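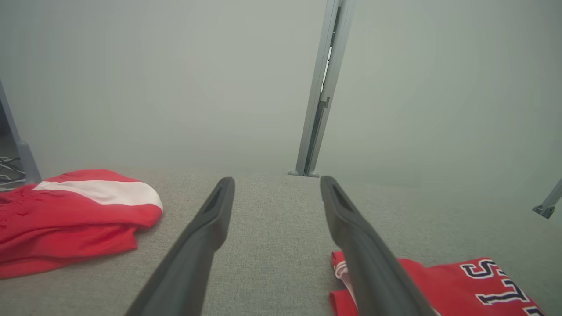
Is a padded folding table worth it, or is it a gimmick?

Posted by Farkberg

We wash 7 loads of team clothes a week, red polos with white collars for the most part, plus other red stuff with a white stripe. I fold on a bare table now. A friend swears by a table covered in gray fabric because the shirts "stay put." I have doubts. Fabric collects lint, and I can't see how it makes anyone faster. Also, does anyone have a way of folding polos that doesn't crush the collar? Every video I've watched makes it look easy with a brand new shirt. 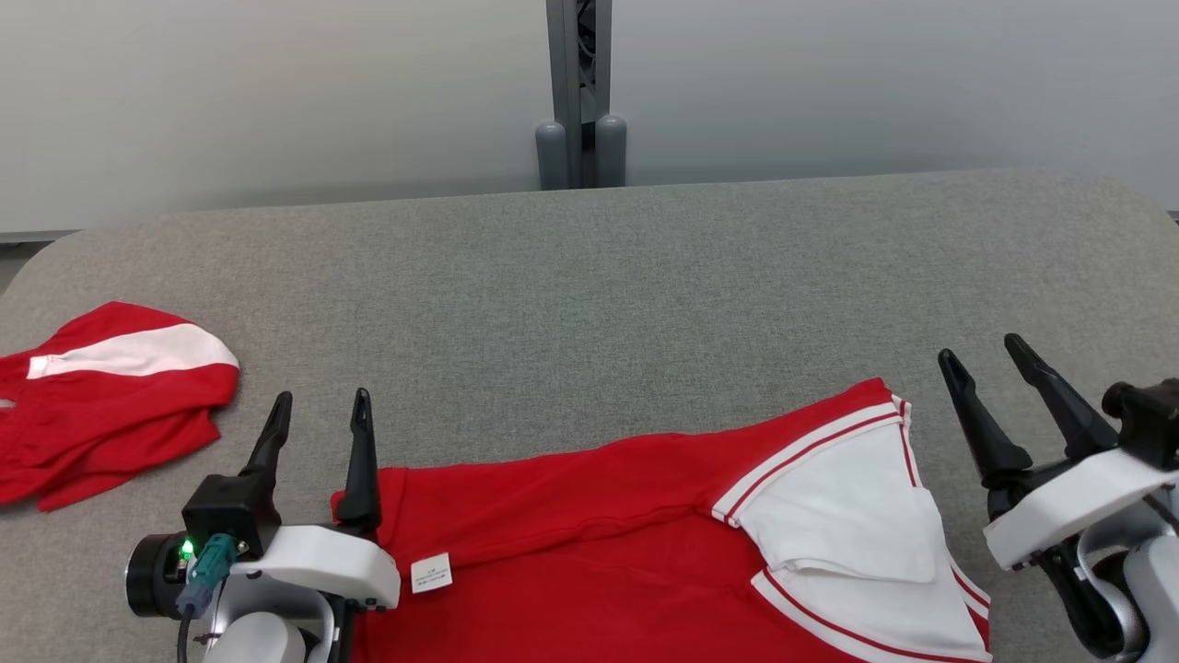
I'd want to hear from people who have folded this kind of thing for a while, not people who just bought a table and need to feel good about it.

Jirkov

Get the padded one, you won't regret it. Mine cost 300 and I love it.

Prevar

I'd ask the person above how long they've had it. I've used both. The fabric does keep a slippery shirt from sliding. Cotton doesn't slide much anyway, so for polos I call it a wash. You're right about lint, and a red shirt that wasn't rinsed well can leave color on light gray if it's damp. Try an old blanket clipped over the table you have before you spend anything.

For the collar, button the placket and lay the shirt face down with the collar flat. Sides in, sleeves back, then bring the hem up in two folds. Keep the stack short or the bottom collars get crushed no matter what you do. I don't believe the people who say they fold one in two seconds. Maybe they do, but I've seen what those look like when you pick them up.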